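## 4. Cup use and cup loss in shared kitchens

The diary results in the previous section cover drinks taken at home. This section deals with shared kitchens, meaning the tea rooms, club rooms and staff lunch rooms that people in Wendstead told us they use at least once a week. Of the 67 diary keepers, 33 used a shared kitchen during the study period, and it is their entries that are reported below.

### 4.1 Which cups people take

Most shared kitchens in the sample offer a mix of plastic cups, glass tumblers and mugs. The mix has usually built up over years. Only three kitchens had bought a full matching set at one time, and all three had since added odd pieces brought from home.

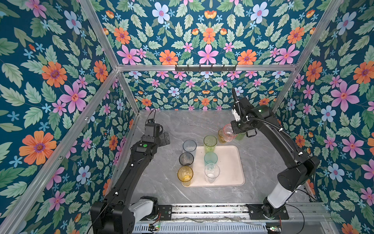
Diary keepers were asked to write down what they drank from and where they found it. Cups within arm's reach of the tap were taken far more often than cups in an overhead cupboard, whatever they were made of. Ventura noted the same thing in his earlier work on office kitchens in Clerkau, where moving the mugs to a lower shelf changed what people used more than a reminder notice did.

Colour and pattern had little bearing on the choice for cold drinks. They mattered a good deal for tea. Several people wrote that they had a particular mug in mind before they walked into the room, and would wash it up if they found it in the sink. Nothing similar was recorded for plastic cups, which people treated as interchangeable.

### 4.2 Trays and drying racks

A tray does two jobs in a shared kitchen. It marks the place where clean cups are kept, and it catches drips if cups go back on it too early. The second job was the source of most of the complaints. In kitchens with no drying rack, people could not tell whether a cup on the tray had been washed or only rinsed, and many washed it again before filling it. Olvera's water estimates suggest this repeat washing is small per person but adds up in kitchens with a lot of passing users. 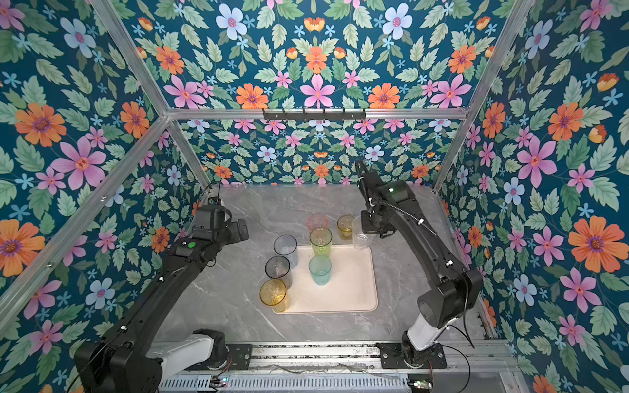 **Figure 3.** Translucent plastic cups on and around a cream-white tray.

Nine kitchens kept clean cups upside down as a house rule. The rule was followed well on weekday mornings and poorly later in the day. Evening groups often did not know there was a rule — it was passed on by word of mouth, and the evening groups rarely met the daytime ones. Where the rule was written on the cupboard door, we found no clear difference between morning and evening use.

### 4.3 Notes on the kitchen interviews 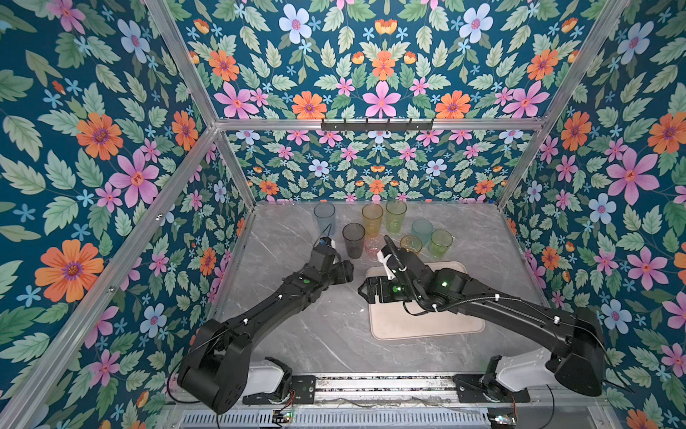 **Tatiana Štěpánek**
Research Officer, Household Practices

The interviews followed the diaries and were held in the kitchens themselves, with one exception where the room was being repainted. I asked each person to tell me how a cup gets from the shelf back to the shelf. People found this easy to start and hard to finish. They could describe taking a cup and filling it, but many did not know who emptied the rack or when.

Two accounts of lost cups came up again and again. In the first, cups drift to desks and cars and are brought back in a batch, often on a Monday. In the second, they go to another kitchen in the same building and stay there. The kitchen users at Šimkus, a print works with a lunch room on each floor, described both. Plastic cups followed the second path more often. Glass tumblers were more likely to break than to travel, and people remembered the breakages clearly.

### 4.4 Glass and plastic compared

Glass was preferred for water by most of those interviewed. The reasons given were taste, weight in the hand and being able to see that the cup is clean.
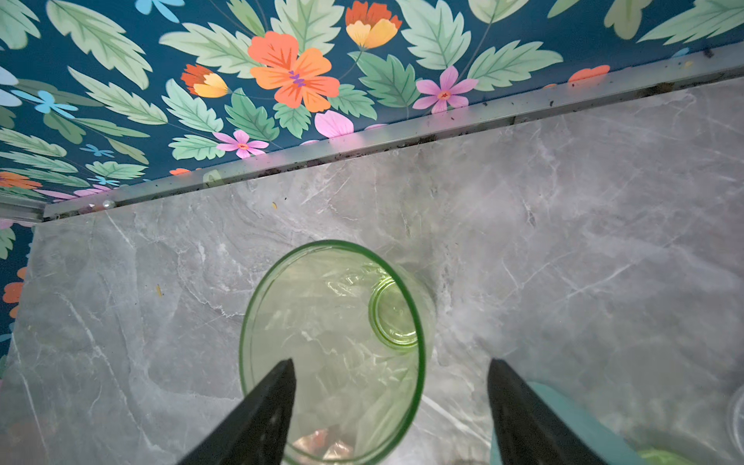 Plastic was preferred wherever children used the room, and by two sports clubs that allow drinks outdoors. Beltrán's figures on replacement cost favour plastic over a single year. Over a longer period the gap narrows, as scratched cups are thrown out even when they still hold water perfectly well.

We did not weigh or measure the cups, so the comparison rests on purchase records and on what people said. Records were complete for fewer kitchens than we had hoped. Alvarado's follow-up survey, described in Section 5, asks each kitchen to log purchases and breakages as they happen.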